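生活技術論 第5回 配布資料
「たたむ・巻く・積む」 布類の整理法を疑ってみる

今回はタオルとクロスの扱いを取り上げる。前回の課題で、参考書として挙げたドロシー・オークリーの整理術の本を読んできてもらったが、感想の大半が「さっそく真似したい」だったのは少し気になった。真似する前に、書いてあることが本当かどうかを確かめてほしい。

1. 「巻けば場所をとらない」説

オークリーは、タオルは平らにたたむより巻いたほうが省スペースになると繰り返し書いている。根拠は示されていない。布の量は同じなのだから、減るとすれば中の空気か、置き場所との隙間である。薄手のクロスなら、きつく巻けばかなり締まる。ニット地や厚手のものは手を離すとふくらみ、端から少しずつほどけてくる。細長く巻いたものは奥行きの浅い棚には納まるが、正方形に近いかごでは両脇が余る。どこに入れるかを決めずに巻き方だけ論じても仕方がない。

収納用品のプルタムのカタログには「容量アップ」とあるが、何と比べての話なのか、どこにも書かれていない。こういう数字のない比較は、読み飛ばす癖をつけたほうがよい。

2. 作業台の上で起きること

棚の中の話ばかりが本になるが、布が散らかるのはたいてい台の上である。たたむ途中のもの、あとで使うつもりのもの、行き先の決まらないものが同じ面に並ぶ。長く巻いたタオルは幅をとり、その後ろに置いたものに手が届きにくくなる。

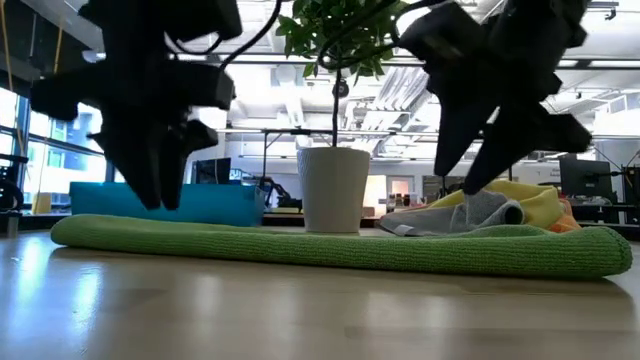 オリアナ・スニガの論考(講義ページに抜粋あり)は、台の上の布を「形の決まったもの」と「山になったもの」に分け、山のほうを先に片付けよと勧めている。分類としては使いやすい。ただ、順番については納得していない。くしゃっと置かれた布は小さく見えても、広げてみるまで大きさがわからない。先に手をつけると、広げる場所がなくて手が止まることがある。形の決まったものをいったん台からどけ、面を空けてから山に取りかかるほうが早い場合もあるはずで、スニガはその比較をしていない。

3. 植物や飾りを台に残すか

鉢植えを作業台に置くと片付けが長続きする、という説もよく見かける。気分の問題としては否定しない。私も緑があるのは好きだ。だが、布を広げるたびに葉や鉢をよけることになるし、白い陶器の鉢なら倒したときの心配もある。残すなら台の奥、動かすなら最初に。どちらでもよいが、途中で動かすのがいちばん面倒である。

4. 実習

幅900ミリの台を使う。材料はタオル5枚とクロス10枚。

(1) すべて平らにたたみ、積んだときの高さを測る。
(2) 同じものをすべて巻き、同じ面積に並べて高さを測る。
(3) 15分置いて、(2)をもう一度測る。

(3)を省く班が毎年出る。巻いた直後の高さだけを報告しても、オークリーの本と同じことをしているだけなので、必ず測り直すこと。巻き方のきつさは人によって違う。班の中で担当を替えた場合はその旨を記録する。

結果が説のとおりになっても、ならなくても評価には関係しない。予想と違った数字を丸めて直すのはやめてほしい。9月の回でそれをやった班があり、表を見ればすぐにわかった。

5. 次回まで

自宅の棚かかごを一つ選び、内寸と、そこに入っている布の種類を書き出してくる。収納用品を買い足す必要はない。プラコソの仕切り箱についての質問があったが、測る前に買うと、箱に合わせて布を選ぶことになる。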